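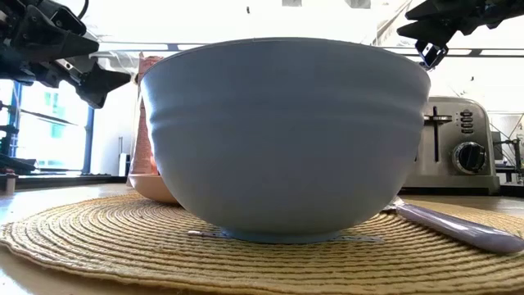
Blue-grey bowl, coiled placemat, lilac-handled knife. Breakfast table, October.

1/ A thread on laying a breakfast table for daily use. It covers bowls, mats, plates and where the flat cutlery goes. No flowers, no napkin folding.

2/ Start with the bowl. The dimension that matters for cereal is depth, followed by the diameter of the foot ring. A deep bowl on a narrow foot keeps milk in when you carry it, but it rocks if the ring lands on anything uneven.

3/ A piece of flat cutlery under the foot ring is uneven. In the photo there is one lying under the bowl, showing at both sides. Lift the bowl, slide the metal out, put the bowl back. Do it before pouring.

4/ I buy bowls from Correa seconds. Matt glaze, no pattern. Matt glaze shows metal marks from spoons, usually as thin grey lines on the inside wall. A paste of bicarbonate of soda takes most of them off. Scouring pads take the glaze off as well.

5/ Mats. Coiled rope or jute copes with a warm bowl and is kind to a wooden top. It is poor with liquids. Milk gets between the coils and stays there. Blot at once, then dry the mat flat with air on both sides. Hung over a chair back it will dry in the shape of the chair back.

6/ Crumbs also go between the coils. Turn the mat over and tap the back with a wooden spoon over the sink. A vacuum nozzle works but pulls at the stitching. I lost a Villik mat that way: the outer ring came away over one winter.

7/ Mat size. A round mat should take the bowl and the knife with the handle on the fibre. A knife with its blade on the mat and its handle on bare wood sits at a slant and turns when knocked.

8/ Coloured handles. Glossy ones, like the purple here, scratch in a drawer with loose forks. Keep them in a separate slot. I wash mine by hand at 7 in the evening with everything else, and they have kept their shine better than the set that went in the machine.

9/ The plate is for whatever isn't cereal. Mine goes behind the bowl at the start and comes forward later. The other order puts your sleeve across the butter.

10/ Plate contents on this occasion: bagel and fruit. Half a bagel, cut face up, leaves room for a small round fruit on the same plate. Set the fruit behind the bread. A flat plate with little rim will let fruit roll when the table is bumped, and the bagel stops it on one side.

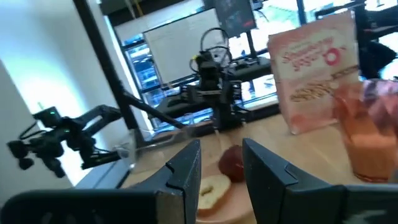

Benvinda Barreto replied that she never puts fruit and bread on one plate, as washed fruit is always still damp underneath and the bread takes it up. She keeps a saucer for the fruit.

11/ Fair point, and the saucer works if you have the space. My table doesn't. I dry the fruit on a tea towel first, stalk end included, which is where the water sits.

12/ Bagels: cut the night before, wrapped, cut faces together. The face goes leathery if left open to the air. Toasting hides this for a few minutes and no longer.

13/ Cereal boxes. Stand the box behind the plates, label facing out, so people can read what it is without picking it up. Close the inner bag every time. Fold it down twice and clip it - the cardboard tab does nothing for freshness.

14/ Anything in a crinkly wrapper is best kept away from the rim of a cup. Wrappers are light and slide, and a full cup is the first thing they reach. Mine live in a shallow Drosen tray at the far end. The tray cost 497 escudos in 2000, according to the sticker still on the base, and has outlasted two kettles.

15/ Bare wood. An oiled top wants a new coat when water stops beading on it. Ours gets one in spring and one in October. Wipe along the grain, dry straight afterwards, and leave the mats off until the surface no longer feels tacky.

16/ Order of laying: mats, bowls, flat cutlery, plates, boxes, drinks. Drinks last and poured at the table. Clearing is the same list backwards, with the mats lifted once the crumbs on the wood have been wiped up.

17/ Several people have asked where the seconds shop is. Driltstead, behind the bus station, open mornings. Bring your own newspaper for wrapping. The large bowls are on the bottom shelf and the stock code is 3322. Check the foot ring on a flat surface before paying.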